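Course Materials > Materials and Structures > Unit 2

Home | Syllabus | Readings | Labs | Contact

Reading time: 2 min

Unit 2 Notes: Bending of Slender Wire Members

Read these notes before the 11th October session. Bring the Brollier data sheet and a calculator.

2.1 Bending stress

For a straight member of round section, diameter d, under bending moment M, the largest stress is at the outer fiber:

sigma = 32M / (pi d^3)

Stress depends on the cube of the diameter. Doubling d at constant M cuts the peak stress by a factor of eight. Stiffness depends on the second moment of area, I = pi d^4 / 64, so deflection under the same load drops by a factor of 16.

A coating adds to the outside diameter but very little to I. Use the core diameter in all calculations. Using the coated diameter is the most common error in Problem Set 2.

2.2 Curved members

In a curved member the neutral axis shifts toward the center of curvature and the inner fiber carries more stress than the straight-beam formula predicts. The correction is small when the bend radius is large compared with d, and should be applied for tight bends. Tables are in the Biltow reader, Chapter 10.

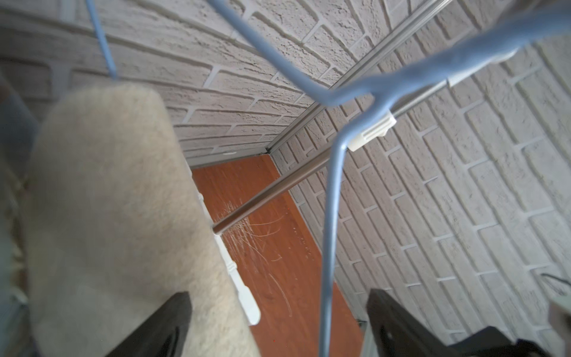
Fig. 2.1. Coated wire hanger with rounded bends.

Forming a bend also leaves residual stress. When the forming load is removed the wire springs back elastically, and the final angle is smaller than the tool angle. Springback increases with yield strength and with the ratio of bend radius to diameter.

2.3 Worked example

A straight cantilever of length 100 mm has a core diameter of 2 mm and carries an end load of 2 N.

M = 2 x 100 = 200 N mm
sigma = 32 x 200 / (pi x 8) = 255 MPa

The yield strength for this exercise is 368 MPa, so the member stays elastic – the margin is 1.44. Repeat the calculation for a 3 N load and state whether yielding begins.

2.4 Reading

Cordeiro lab manual, section on three-point bending. The Skistov problem file is optional.

Previous | Unit index | Next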